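# Fixing a left gripper that closes above the part

Our two-arm cell spent most of a Wednesday grabbing air. The left gripper would come down over a wing nut, close a hair too high, and go back up with nothing in its jaws, while the log cheerfully reported a good pick every time! If yours does the same, this is how I tracked it down.

First, stop the script and cut power to both arms before you reach in. I skipped that once and got a pinched knuckle. Support the forearm with one hand when you do it, since the joints go slack and the wrist drops fast.

Next, check the zero. With the power off, wiggle the gripper gently by the jaws. Mine had a tiny click in it — the horn screw on the wrist servo had backed out, so the joint was sitting a little off from where the controller thought it was. Tighten the screw, power up, and run the homing routine again. My wrist pitch read 2,000 at home before the fix and needed to be re-saved afterward, so write your old value down first.

Then test over the tray at slow speed, left arm only, with the right one parked off to the side and your hand on the stop button.

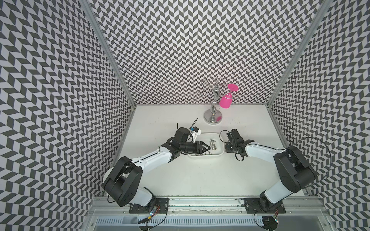
*Left jaws down at the front rim of the tray, right gripper waiting beside it.*

Go for the nuts near the rim too. They're the mean ones, and a low wrist will catch the raised edge before it ever touches metal. If you hear the servo groan, hit stop and raise the approach height by 2 mm.

Last thing: fix the log. Ours called any closed gripper a success, so Morena Sanna added a check on the final jaw position. Fully shut now counts as a miss, and after two misses in a row the arm parks itself and waits for a person. Kerubo wants a buzzer as well (I'm holding out for a light).

Re-check the horn screw after the first long run. Mine needed another quarter turn.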